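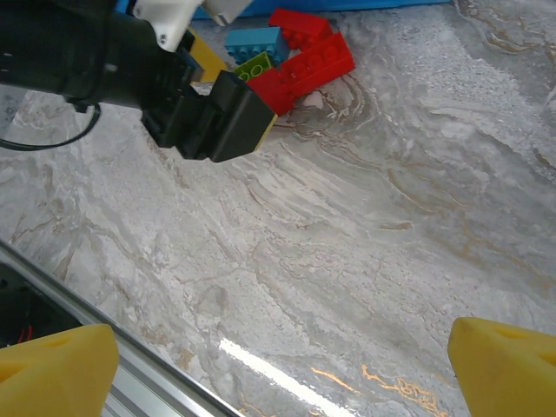 Bricks on the marble, left arm on its way in.

Blog > Workshop > Money stuff

Jan 25, 2021

Okay, budget time. I've put this post off since August because every time I open the spreadsheet I find something else I forgot to put in it!

When we started pricing the two-arm table I thought the arms would be the whole story. You get the quote, you have a little lie down, you sign it, done. Then come the bits. Cables, brackets, spare screws, more aluminium rail than you'd believe, and fingers. So many fingers. The yellow tips are softer than the hard ones we looked at first and I like them a lot for toy bricks, but they're a wear item and I hadn't given them a line of their own. I've now put down 50 pairs for the year, which Ilse Haberkorn reckons is too many. Ilse also reckoned we'd never need a second spare power supply, so we'll see.

The other thing I got wrong was the tabletop. I love the marble look, all those swirls, and it wipes down beautifully. It's also shiny, and shiny means glare, and glare means I'm now getting prices on softer lights (Iltby were quick to get back to me, Gelero still haven't). If you're at the planning stage, take a lamp along when you look at table samples. I wish I had.

So where are we at? I've got $2,000 set aside for the small stuff and 70 per cent of it is already spoken for. Fingers and lights are the bulk of that. Cable covers come next - I've got a loop of black cable hanging off the left arm that I'd like tidied up before I colour-code anything else. What's left goes to bricks and bins. Bricks are cheap if you buy them second-hand by the bag, and you don't need anything fancy. Red, lime green and a light blue will keep you busy for ages.

A few of you asked about leasing. I did get a number from Seixas and the monthly figure looked lovely until I added the service plan, which you can't leave off. For a short project I'd probably still do it. We want to keep ours for years, so we bought, and I've started a repairs jar (well, a column called Jar) that gets a bit put in every month.

Still undecided on the Ilow stand. It's a lot of money for something that's basically legs, but my back has views about the current height. If anyone's got one, tell me if it wobbles with both arms going, and whether the freight was as awful as I'm imagining.

2 comments | Share

Older post | Newer post | About | Contact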